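Wilville House Residents' Group
Minutes of the meeting held in the reading room, September 30, 2019

I'm doing the minutes again as my name came out of the mug, so apologies in advance to anyone who likes them short. Apologies for absence were read from the noticeboard and I've left them pinned up there instead of copying them all out.

Minutes of the July meeting

Agreed, apart from one correction. I had written that the Jestico quote was for painting the whole ground floor and it was only for the reading room and the passage. Sorry! That explains the puzzled phone call. Corrected in ink and signed.

Matters arising

The passage light has been fixed. The back gate hasn't. Kimutai Wanyama has rung Van den Broek twice about the hinge and been told both times that it's on order, so he'll ring a third time and ask for the name of whoever ordered it. The spare key to the meter cupboard has come back, in an envelope, with no note. Thank you to whoever that was.

The reading room

This took up most of the evening (I did warn people when I put it on the agenda). We have 3,000 pounds in the house fund, and in July we said we'd spend up to 2,000 of it on the room before winter. The question was what on.

Jestico's price covers walls and ceiling in one colour. There was a fair bit of talk about the colour and I'm not going to write it all out, but we ended up between a warm white and a pale green, and the green lost by 2 votes. I was for the green. I still think it would have looked lovely with the dark wood, but there we are, and I've promised to stop going on about it.

Then we got on to the furniture, and the shelving unit in particular. One proposal was to sell it and put up plain white shelves, which would hold more and be easier to dust. I said my piece at some length. It's a handsome thing, with those scalloped edges along the shelves and the slatted back that lets the light through, and if we swap it for something flat and white the room will feel like a dentist's. Against that, it was said (fairly, I admit) that the slats are a pain to clean and that big books stick out. Kimutai pointed out that it also gives us a drawer and a cupboard underneath, and we'd have to find somewhere else for everything that lives in those.

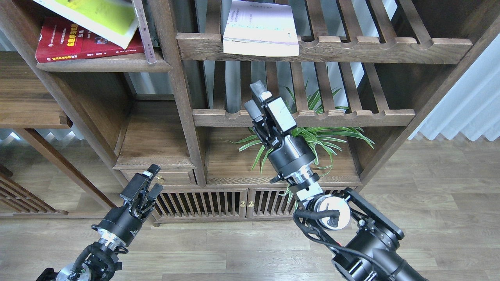 We had a vote in the end and it stays, 8 for and the rest either against or making tea. I was very pleased and tried not to show it. It'll need moving well away from the wall for the painters, and it's going to be heavy even with the cupboard cleared, so we want several pairs of hands that morning and no heroics. An old blanket underneath, please, as the floor marks if you so much as look at it.

While it's out we'll go over the slats with a soft brush and then a barely damp cloth. Somebody suggested Basell polish, somebody else said it leaves a bloom on dark stain, and we settled on trying a dab inside a cupboard door first, where it won't show. The brass pull and the little knobs can have a rub at the same time. I've got half a tin of the right stuff at home and will bring it along with some rags.

What goes on the shelves

Next question was what to keep on them. It was agreed that the shelves are for books people might want to pick up and read, and for the plant. Parish newsletters, takeaway menus and instruction leaflets for things we no longer own should go in the recycling. The Chinese book with the red cover stays, as it gets borrowed and it does come back. Can whoever reads last please stand the books up again? Leaning them in the corner bends the spines, and lying them flat means the next one gets put on top and then the next.

There was a request for a proper lending list. I said I'd put an exercise book in the drawer with a pencil tied to it, and we'll see how we get on.

The plant

The spider plant is staying too, with no votes against. It's doing almost too well and the leaves are getting everywhere, so I'd like to take some of it off and pot it up, and anyone who wants a bit should tell me before the painting starts. It'll live in my kitchen while the decorators are in. Please could we have ONE person watering it after that. I've put myself down, and if I'm away I'll ask next door.

Curtains

Short one. The white pleated curtains need a wash and we'd all rather do it while they're down for the painting than take them down again afterwards. I'll look for a label before anything goes in a machine. If there isn't one they're going to the cleaner's and it comes out of what's left of the 2,000. A blind was mentioned as an alternative, but there was no great enthusiasm for it and we moved on.

Any other business

The bin store smells. Agreed that it does. Kimutai will hose it down if someone else will hold the door.

A question was asked about whether we could have the reading room open later in the evenings. No objection from the flats either side so long as chairs are lifted and not dragged. Trial period until Christmas, and I'll change the card on the door.

I also asked whether we might try different biscuits. Noted, with some feeling on both sides.

To do

Accept the Jestico quote in warm white and get a start date: Kimutai
Ring Van den Broek again about the gate hinge: Kimutai
Clear the cupboard and drawer before the painters come: me, plus anyone free
Brass polish, rags, exercise book, pencil: me
Curtain label: me
Put up a sheet for people to sign for moving day: me, on the noticeboard by the weekend

Next meeting once we've got a painting date, as there's no sense fixing it before. Bring a cushion if you had one of the hard chairs this time.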